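Akstead's Supper Market Is Moving Indoors

1 March 2019

Well, it's official! The Akstead supper market is leaving the parking lot on Plindeo Street and setting up in the old Skirnine hall, and I for one am thrilled (my umbrella has had enough). Darnell Dvorak, who runs the stalls, told me the lease was signed last night and runs for 2 years.

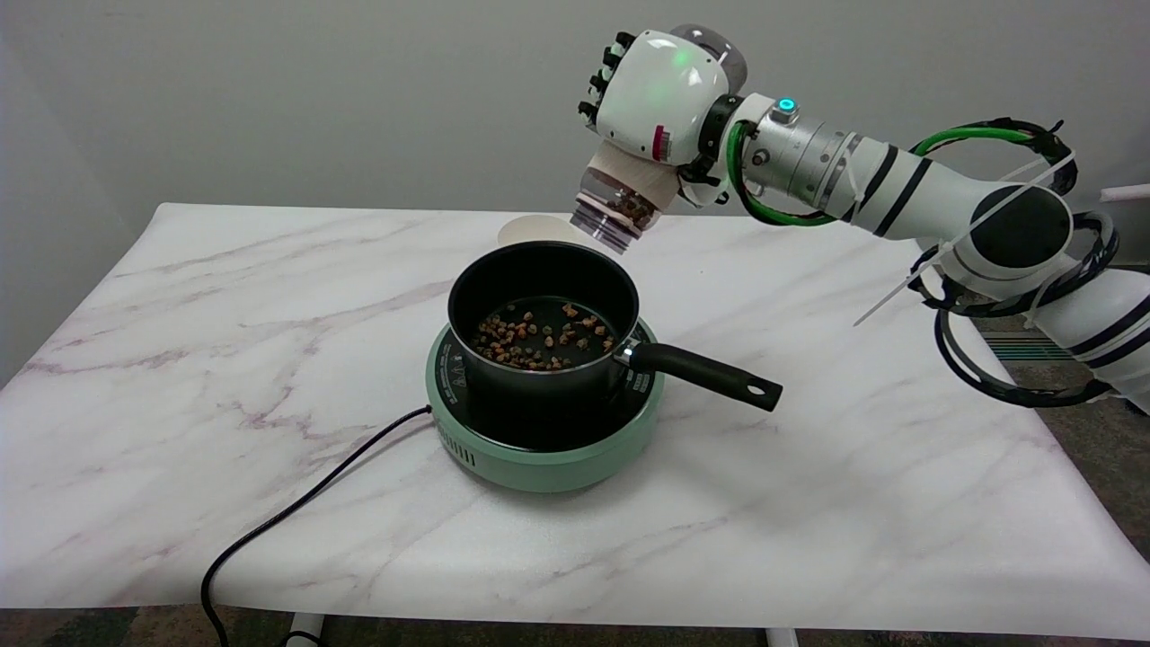
There's room for 43 stalls, up from the 30-odd that squeezed in last August, and seating for 400. Stall fees go up 7 dollars a night, which a few of the regulars grumbled to me about. Clotilde Hamel is keeping her soup stand and wants the spot by the side door, so get there early if you're after the onion one.
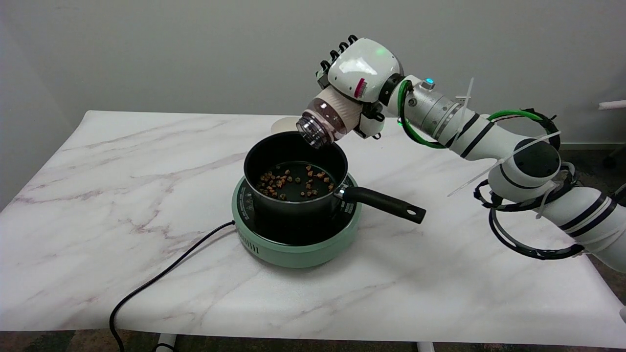 A saucepan on a portable induction cooktop.

Parking is still a mess, I'm afraid. The lot behind Lò is for diners only, and the city hasn't said whether the bus will run later on market nights. I've asked twice and will post when I hear back.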